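Progress Report to the Funder: Broltdale Late Venue Refurbishment
Reporting period to end of August

1. Status

Works at the Broltdale site are on programme for the ground floor and two weeks behind on the mezzanine. The delay comes from the steel for the new balcony front, which was delivered with the wrong base plates and had to go back to the fabricator. Opening is still planned for the start of the summer season.

2. Sound and acoustic treatment

The Verkus loudspeaker system has been hung over the main dance floor and commissioned at low level. The subwoofers are on isolation mounts and the DJ booth has been separated from the main slab. Night readings at the nearest residential boundary were within the licence condition with the rear doors closed. With the rear doors open they were not, and a lobby with a second set of doors has been added to the scope. The cost is covered by contingency.
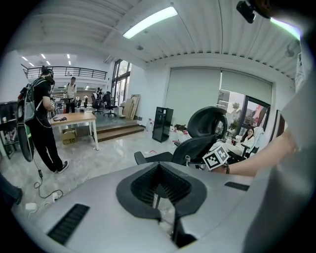 Door and cloakroom procedures were drafted this period. Capacity for the ground floor is set at 178 until the second fire stair is signed off, and the licence application has been amended to match. Wristbands will be used for re-entry after 11 pm. Staff will check them at the wrist, and the band colour has to stand out from ordinary jewellery such as a thin dark bracelet, so black and navy have been ruled out. Cloakroom tickets will be numbered in a separate series.

3. Bar and cellar

Unell has completed the cellar cooling and the glycol lines to both bars. The mezzanine bar can't be fitted until the balcony front is in. Glass washers are on site and connected on the ground floor only.

4. Budget

Spending is within the approved total. One variation is requested: $4000 for the Urio lighting controller, which replaces the old desk. The old desk can't address the new fixtures over the dance floor. Quotes are attached to the claim form.

5. Next period

- Balcony steel refitted and inspected
- Rear lobby doors hung, boundary readings repeated at 1 am
- Second fire stair submitted for sign-off
- Staff rosters issued for the trial nights - ground floor only

A decision on the lighting variation is needed before the next claim is lodged.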